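Kit corner: a month with the Nolline hand grippers

Several of you asked at the December catch-up whether the Nolline kit is worth the money, so I put my hand up to borrow a set from Geerts and have a proper go. If you haven't come across it, it's a pair of hand-held grippers you work yourself, one in each hand, to record household jobs that a robot arm can learn from later. Geerts sells the pair for 2000 dollars, or you can hire it by the month from their Kelldale shop, and that's what most small groups will want to do, I reckon.

It arrives in one padded case with a charger, two spare finger tips and a printed guide that is far too short. Declan Fairclough at Geerts was lovely on the phone and talked me through the bit about pairing left and right (page 5, if you have the same guide, and ignore the diagram – it has them swapped). After that I was recording within the hour.

I'd been told by everybody to begin with blocks and cups. Well, I've done blocks and cups with every bit of kit since I joined this group, so I went straight for clothes on a bed. Cloth is where you find out what a gripper is really like! It slides, it bunches, it hides its own corners, and you can't feel any of it through the fingers the way you would with your own.

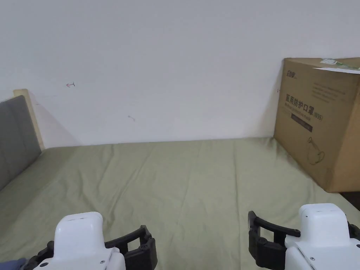
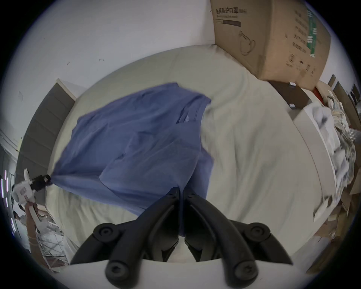 My favourite thing is the pinch. The tips come together softly and you can pick up one fold of a shirt without dragging the sheet up with it, at least once you've learned to come in at a low angle. Two hands make an enormous difference too. I tried a single gripper for the first few goes and it was miserable, like making a sandwich with a pair of barbecue tongs. With one side holding and the other side pulling, you can stretch an edge out flat and have some hope of folding along it.

Now the grumbles. They get heavy. I was fine for the first little while and then my wrists started complaining, and by my last shirt I was resting my elbows on everything. The triggers are also a touch stiff for smaller hands. Wahyudi Chin from the Iltport group has the same set and tells me they loosen up with use, so maybe I just didn't have them long enough.

The software is plain but it does the job. You get a list of your recordings, you play them back, you bin the bad ones. I made 61 all up and kept over half, which pleased me no end. I'd love a way to add a note while recording – even a button to say "that one was rubbish" – and Declan says they've heard that before.

Would I buy it? Not on my own. As a group, I think hiring a pair for a month and passing it around makes good sense, and if 9 of us chip in it's very reasonable. Drop me a line if you're keen and I'll ring Kelldale for a price. Bring your own washing!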